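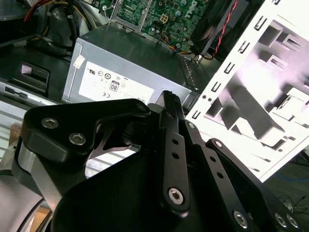

My family has one computer. I mean a real one, a desktop, with a tower that sits on the floor and a monitor on a desk in the corner of the dining room. We all have phones, of course, and my son has a laptop from school that he treats like a dinner plate. But when somebody in this house has to do something serious (taxes, a college essay, a long angry email to the water company) they go and sit in the corner.

I didn't plan it that way. We got the first one when we moved back from Abu Hammour, where we had lived for a few years in an apartment with very cold air conditioning and very little furniture. Everything we owned had come home in boxes, and the shipment took so long that for weeks the dining room had nothing in it except a folding table. My husband bought a used desktop from a store called Hoseck, which was going out of business, and put it on the folding table because there was no other flat surface in the house. And there it stayed! The folding table is long gone, but the corner is still the corner.

I started thinking about this last November, when I went to a friend's house in Triltalen for the weekend and realized that I couldn't tell what anyone was doing. There were five of us in the living room, all looking down at something. One person could have been reading the news, another could have been buying a boat. At home I usually know, at least a little, because the screen in the dining room faces the room. You walk by on your way to the kitchen and you see a spreadsheet, or a recipe for flatbread, or a map of Portugal, and you say, "Are we going to Portugal?" And sometimes that turns into a whole conversation.

So I did what I usually do when I get an idea in my head, and bothered everybody I know about it. I asked friends, neighbors, my dentist, two women from my swimming class and a man who was in front of me at the hardware store buying a 50-foot extension cord. Did they still have a computer that stayed in one place? Where was it? Who got to sit there?

People have a lot to say about this, much more than I expected. I thought I'd get a few polite answers and instead I got stories about closets.

**The closet people**

Closets came up over and over. A neighbor two doors down has hers in what used to be a coat closet, with the door taken off and a shelf screwed in at desk height. She says she can't think anywhere else now. The coats live on the back of the basement door, where they fall off, and she doesn't care one bit. One of the swimmers has the same setup except that she kept the door, and when it's closed with her inside, her kids know not to knock unless there's blood. She told me she sometimes goes in there and doesn't turn anything on.

I loved that. I've thought about it a lot since, usually while sitting in my own corner with people walking past me carrying laundry.

My dentist's is in the kitchen, which I wouldn't dare. He says the keyboard is full of crumbs, but he gets all of his bills paid while the pasta is cooking and then he's done. If he had to go upstairs to do it, he told me, he'd never go upstairs. (He told me this while I had both of his hands in my mouth, so I wasn't able to ask any follow-up questions.)

The man with the extension cord keeps his in the garage. He had it in the house for years and his wife wanted the bedroom back, and now he sits out there in a parka in the winter, sorting through old slides from his father. He has 23 boxes of them. He has scanned 16. I asked what was in them and he said it was mostly lakes.

**What goes on in the corner**

I went home and tried to pay attention to our own corner for a while, the way you do when you've been talking to other people about their houses and suddenly yours looks strange to you.

First of all, there's the stuff. Nothing on that desk has anything to do with the computer. There's a mug of pens, and maybe two of them write. There's a dish with a spare house key, a button and some foreign coins that I keep meaning to put with the other foreign coins. There's a stapler from an office where I haven't worked since before my son was born. My daughter, who is away at school now, left a small cactus there, and it's doing better than any plant I've ever bought on purpose.

Then there's the chair. It's a dining chair, one of a set, and it has gotten so much more use than the others that the seat is a different color. I finally bought a proper one last spring, an Istness, with arms and a lever, and it was delivered in a flat box and put together by me over an entire evening. It's very comfortable. Nobody in my family will use it. They roll it out of the way and pull the dining chair back over, and I've stopped arguing. The cat has it.

And then there are the hours, which I hadn't really noticed before. I get the early morning, before anyone's up, when I answer mail with my coffee and the heat is just coming on. My husband sits down after dinner to look at the bank account and ends up listening to old songs. He starts with one and then it's an hour later and he's calling me in to hear something from when we were twenty. My son uses it late, when he has a paper due, and I can hear him typing from the bedroom. It comes in bursts. There's a long quiet part and then a rush, and then the refrigerator opens.

I find I sleep pretty well to that, as long as it's coming from downstairs. When he's up in his room with the laptop and the door shut, I don't know what I'm hearing, or if I'm hearing anything, and I lie there.

**The case against**

I should be fair here and say that not everybody I talked to was charmed by this idea. A friend from work grew up with the computer in the den and hated every minute of it. She was fifteen and wanted to write to a boy who lived in another state, and every word she typed was typed with her mother folding towels behind her. She learned to keep a second window open with her history homework in it. She says she can still switch between two windows faster than anyone in our department, and I've seen her do it.

Her own kids have laptops in their rooms, and good for them, she says. She trusts them. I said I trusted mine too and she gave me a look, and we changed the subject.

She does have a point. I've asked my son whether it bothers him, having the screen face the room, and he shrugged, and I know perfectly well that a shrug from a seventeen-year-old can mean anything at all. He's got a phone. Whatever he wants to say that I shouldn't see, he isn't saying it in the dining room. I never thought of the corner as a way to keep an eye on him, but I can see how it might feel like that from the chair.

My husband's complaint is more practical. He'd like to have people over for dinner without a tower humming next to the potatoes. When we have a big group we put both leaves in the table, and then whoever sits at the far end has the desk pressing into their shoulder blades. We usually put his brother there.

**Moving it, or not**

For a couple of weeks this winter I seriously thought about making a change. We've got my daughter's room sitting empty for most of the year, and it has a nice window and a door that closes. I measured the wall. I even carried the cactus upstairs to see how it would look on the sill, and it looked great. A desk that would fit was on sale for 40 dollars at the thrift store on the way to work, and it was solid, too, with a drawer that stuck just a little.

I drove past that desk every morning until it was gone.

My daughter called the same week, and I told her about the whole plan, the wall and the window and everything. She wasn't upset about the room, she said I could do whatever I liked with the room. She wanted to know where Dad was going to play his songs. Then she asked about the cactus, and I had to admit that it was upstairs, and she asked me to please put it back.

It's back on the desk now, next to the stapler. I did throw out the pens, all except the two, and I bought a power strip with a longer cord so that the table can come out from the wall a bit when his brother comes at Easter. My son has a paper due on the French and Indian War and hasn't started it.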